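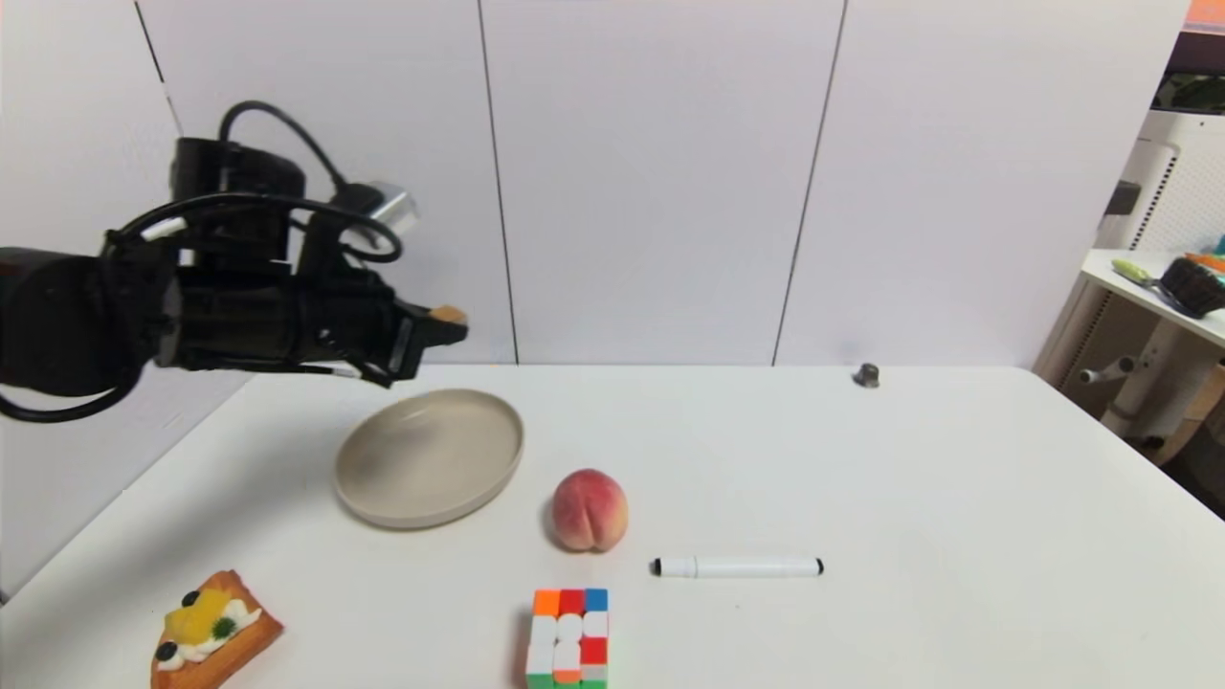
Compte rendu de la réunion de la ludothèque Ternach, février

Bon, c'est moi qui tiens le stylo ce mois-ci, donc vous aurez droit à mes commentaires (pardon d'avance à ceux qui préfèrent les comptes rendus secs). On a commencé à 18 h 30, avec un peu de retard, le temps de retrouver la clé de la réserve. Présents : Kausar Bugti, Lo, l'équipe du prêt et moi-même. Excusée : l'antenne de Skellilley, qui nous a envoyé ses remarques par écrit et que je glisse au fil du texte.

1. Compte rendu précédent
Approuvé. Kausar me signale que j'avais écrit « Gavthorp » sans e, c'est corrigé : l'école s'appelle bien Gavthorpe.

2. Le tri des petits objets
Le gros morceau de la soirée ! On a repris la table blanche et discuté de ce qui va dans les bacs « à toucher, à nommer, à ranger » que les classes empruntent. Je rappelle que l'inventaire est monté à 1691 pièces et que la réserve a été pensée pour 1000, alors forcément ça déborde, et on ne peut plus garder tout ce qui nous plaît.

La part de tarte factice avec ses petites baies : adoptée sans débat, elle part dans le bac « goûter ». Lo aimerait bien qu'on lui trouve une assiette rien qu'à elle. Le plat rond beige-gris lui irait très bien, je trouve, mais Skellilley le réclame pour le bac « mettre la table ». On le leur laisse jusqu'aux vacances, et on en reparle.

La pêche a fait parler tout le monde. J'adore ses couleurs (ce rose qui tire sur le jaune pâle !) et je la voyais déjà avec la tarte. Kausar la préfère dans un bac « fruits » à part, pour faire travailler le vocabulaire sans mélanger avec les desserts. On a voté, j'ai perdu, elle ira aux fruits.

Le cube à facettes colorées, genre Rubik : je demandais qu'on le range avec les couleurs résolues avant chaque prêt. Lo m'a demandé qui allait s'en charger et j'ai retiré ma proposition. Il sera prêté mélangé, avec une étiquette « à partir de 8 ans » sur le sachet.

3. Le petit cube en bois
Point ajouté à la demande de Skellilley, qui souhaite un objet très simple pour les premières séances, un seul à la fois sur la table, avec beaucoup de place autour. Tout le monde est d'accord. Moi j'aime beaucoup qu'on voie les couches claires sur le côté, ça donne envie de parler du bois avec les plus grands. 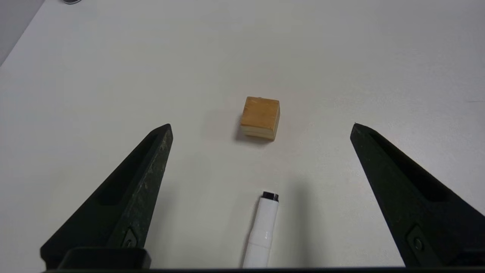

Le petit cube en bois et le marqueur blanc, point 3.

Décision : on en commande 4 du même format, pour que chaque bac ait le sien. Kausar demande le prix à notre fournisseur et nous l'envoie par mail. Si c'est trop cher, on se contente de 2 et on fait tourner.

4. Les marqueurs
Sujet moins passionnant, mais il revient à chaque fois. Le marqueur blanc à capuchon noir sert pour les étiquettes et doit rester à la ludothèque. Les classes de Gavthorpe nous en ont encore rendu un dans un bac de jeu, et rien pour dire d'où il venait ! On écrira « ludothèque » dessus, et je fais un mot pour les enseignants. Skellilley suggère une ficelle. Adopté pour le comptoir du prêt, mais pas pour la table de tri, où ça nous gênerait plus qu'autre chose.

5. Questions diverses
L'étagère du fond penche toujours. Lo repasse avec sa visseuse avant la prochaine réunion.
Les fiches des bacs « goûter » et « fruits » sont à refaire, je m'en occupe (promis, cette fois).
Kausar voudrait qu'on goûte à 17 h plutôt que de finir affamés à 20 h. Adopté dans l'enthousiasme général, j'apporte un quatre-quarts.

Séance levée à 20 h 10. Prochaine réunion au même endroit, la date suivra par mail dès que Skellilley nous aura donné ses disponibilités.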